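Girkmont household recipes, cleaned transcriptions

README, last revised April 14, 2019

What you get

One text file per recipe, plus an index in CSV. The recipes were copied out of handwritten kitchen notebooks lent by families in Girkmont, and the set holds 600 of them. An earlier release claimed 3000. That figure counted every page as a recipe, including shopping lists, sums in the margin and a long complaint to a gas fitter. Please don't cite it.

Who did the work

Kumiko Okabe and Masaru Kamata typed the notebooks. Genji Katayama wrote the index and the conversion script. I'm Mitsuko Sakamoto and I keep the files in order, so write to me if something is broken.

How far to trust the quantities

Not very far. Most writers measured by the bowl or the cup, and no two kitchens had the same bowl. The column "grams" was filled in by the script, which takes one fixed size for each kind of vessel and multiplies. I argued against having this column at all. It looks exact and it is a guess from top to bottom. Use "amount_as_written" wherever you can, and if you must use the other one, say so in whatever you publish. 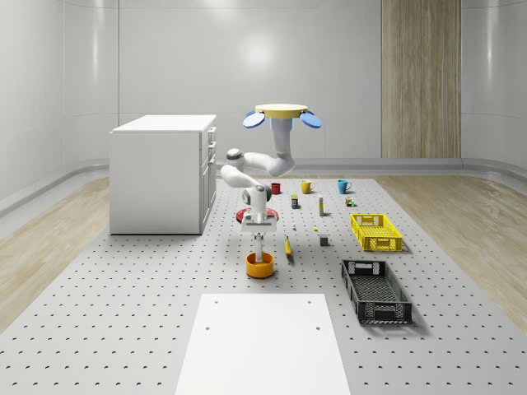
Oven heats have the same trouble. "Hot" has been left as "hot". Earlier versions turned it into a number, and I have yet to hear a good argument for the number that was picked.

Dates and names

The year column is the year written on the notebook cover. People kept these books for decades and stuck things in later, so a recipe in an old book may be a good deal newer than it looks. Family names have been taken out. Dish names are kept as spelt, mistakes and all, and the index gives a plain spelling beside them.

Claims I would not make with this

Several people have told me the set shows what Girkmont "really ate". I doubt it. People write down cakes and pickles - they don't write down boiled potatoes. It also leaves out every cook who worked from memory, and every family that said no when we asked.

Known faults

15 recipes appear twice under different dish names. Yoshinori Kinoshita found them and they are flagged in the index, but both copies are still there.
The Hoshino notebook has water damage, and 2 of its recipes stop before the method.
"tsp" and "tbsp" were mixed up in the first batch. We think they are all fixed. Check anything with a lot of salt in it.

Next release

Planned for May, if the spelling checks are done. No new notebooks will be added.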